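The Return of the Repair Counter
Dirnholm's public library lends more than books, and its members have noticed
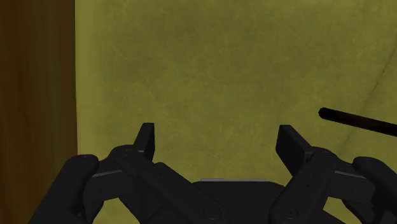
When the Dirnholm Public Library opened its repair counter in January, the staff expected a modest response. The service now has 200 registered members, many of whom had not held a library card since childhood.

The counter is open 18 hours a week. Members may bring in lamps, radios, chairs and small kitchen appliances, and they are expected to stay while the work is done. Covadonga Cordero, who directs the program, considers this rule essential. "We are a library," she said. "People should leave knowing something they did not know when they arrived."

Funding came from the Chraibi Foundation, which agreed to support the counter for two years. The grant covers tools, insurance and the salary of one full-time technician, Magdy Filali, formerly of a watch repair shop on the same street.

Demand has been greatest for lamps. Mr. Filali attributes this to old wiring and to the affection people hold for a lamp inherited from a parent. Appointments for upholstered furniture are limited to six each month, and the waiting list has been closed until further notice.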